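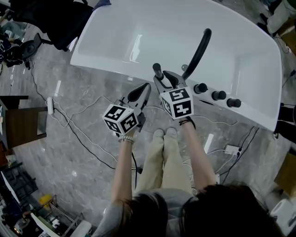 Photo: Anathi Tshabalala / Plinden project. Reuse with credit.

PLINDEN-TUB

README for the bathroom part of the Plinden chores collection

Plinden-Tub is a set of 825 recordings of people doing small jobs at a bathtub with a gripper in each hand. The people have brains and the grippers have two fingers apiece, so the recordings show what a decent mind can manage with very poor hands. If your robot does worse than that, the hands are not your whole problem.

Why a bathtub

Press coverage of home robots is mostly folding and pouring. We wanted a chore that people put off. A tub is big, glossy, curved in every direction and a long way down for an arm on a fixed base. Shiny rims also upset depth cameras, and ours throw back every ceiling light in the room.

What is in the set

Wipe the rim: 400 recordings. One gripper holds a folded cloth, the other does whatever the operator likes, usually nothing.
Turn a knob: 212 recordings. The knobs are round with domed tops, a shape meant for fingertips and not for pincers.
Pick an item out of the basin: 137 recordings. Bottle, sponge or washcloth.
Hang a cloth on the grab handle: 76 recordings. Short, and harder than it sounds.

Each recording has color video from a head-mounted view, the position of both grippers, jaw opening, and a one-line note typed by the operator afterward. The printed cubes under the jaws are how we get position. When a cube goes out of view we mark the gap and leave it alone. There is a smoothing script in tools/ for those who prefer to be comforted.

Can a machine clean a bathtub yet?

No. It can clean the part of a bathtub you have already pointed it at, on a good afternoon, if the cloth starts in its hand.

We trained two models on the wiping recordings and ran them on the arm at Dullbridge. The better one, Mthembu, finished a full pass of the near rim in nearly half its tries. The other, Sitton, learned a lovely smooth wiping motion and performed it 3 centimeters above the surface. We kept Sitton in the release as a baseline and as a warning. Neither has been run on a tub with any actual dirt in it, so please do not cite us as evidence that the cleaning trade should worry.

Knob turning went badly for both. A person feels the slip and squeezes harder. Our grippers record how wide the jaws are open and have no idea how hard they are pressing, so the most useful part of the skill is missing from the data. We would like to fix this in version 2.

Known problems

One tub, one room. A model trained on this will know our bathtub very well.
The background is an office with a bathtub in it. Cables, power strips and desk chairs turn up in the video, and a model may decide that these are what bathrooms look like.
Operators' sleeves, bracelets and hair come into view. We did not mask them.
No running water in any recording. The set covers dry work only.
Left-handed operators are badly underrepresented.
Recordings 0311 through 0318 have left and right gripper labels swapped. The fixed list is in labels_patch.csv. Apply it before you write to us about it.

Splits

Use the files in splits/ as given. Making your own random split will put the same operator on both sides, and your score will go up for reasons you will not enjoy explaining.

Privacy

Operators signed a release covering research use. Faces of bystanders are blurred; their legs and shoes are not. Requests for removal go to Anathi Tshabalala, who handles them before anything else in the inbox.

Changes

October: added the cloth-hanging recordings, corrected the jaw opening units (they were millimeters all along), removed a duplicate sponge.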